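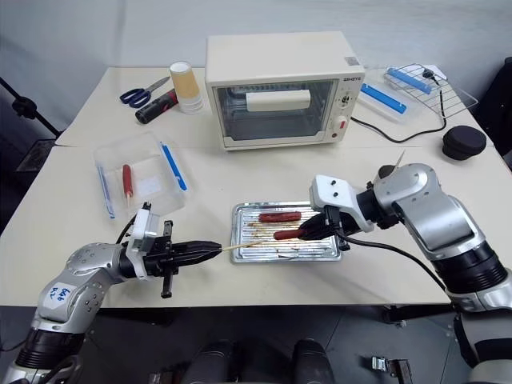
Kadholm Countertop Oven Thermometer Review
Posted 27 March 2018 by Marius Stoica

I bought the Kadholm because my cookies kept coming out dark on the bottom and pale in the middle, and I wanted to know what temperature I was baking at. Small ovens are bad at this. The knob says one thing and the air inside does another.

The Kadholm is a plain dial thermometer with a hook on top and a flat foot. The scale runs up to 500 degrees Fahrenheit, with marks every 10 degrees. There is no battery and no probe cable to shut in the door. It either hangs from a rack wire or stands on the rack next to your pan.

Fit

Check the height before you order. In a full-size oven it doesn't matter, but in a toaster oven you may only have a few inches between the rack and the top element. Standing up, mine clears the element with a little room to spare. Hanging works only with the rack in the upper slot, and then there is not much space left for food. I leave it standing in the left front corner, where I can read it through the glass.

Reading it

The numbers are black on white and large enough to read without opening the door. The needle is thin and red. My one complaint is that the dial face gets brown from grease after a few weeks and has to be wiped with baking soda paste. The older Pelter I had before this one had a glass cover that stayed cleaner, but the foot bent the second time I dropped it.

Accuracy

I checked it against a Lungu digital probe that I trust. With the oven set low for drying apple slices, the probe read 172 and the Kadholm needle sat just over the 170 mark. At baking temperatures the two stayed close enough that I stopped checking. It is slow, though. Give it a good ten minutes after the oven light goes off, or you will read it too low.

My oven runs hot, as I found out. I now set the knob lower than the recipe says and move the rack down one slot. The cookies are better. Bread still browns too fast on top, so I cover it with foil for the second half.

What I'd change

The hook is too narrow for thick rack wires. Silviu Ene, who bakes in a much bigger oven than mine, had to open his with pliers. A slightly wider hook would fix it.

I bought 2 of these, and both read the same. Grunness sells a similar one with a bigger dial, and I hope to try it in April.

Rating: 4 out of 5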